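4.2 Picking the background gray

I went back and forth on the background more than I'd like to admit. Parvathi Panicker and I asked 70 readers to go through captions set over plain backdrops, and 66 of them finished all 5 blocks. My hunch was that pure black would win – it didn't, at least for the older readers, who kept telling us the white letters seemed to buzz. A dark slate gray got far fewer complaints, and reading speed hardly moved (see Figure 3).

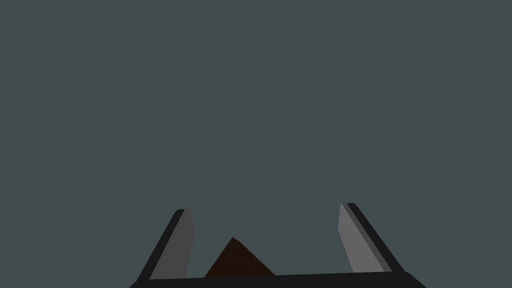
Figure 3. A flat dark slate-gray backdrop with a faint blue-green tint.

The older readers also took longer breaks between blocks, so I reran the numbers with break time left out. The gap shrank a little but stayed put. Font size is a separate headache – I get to that in Section 4.3, along with the Plurnex captions.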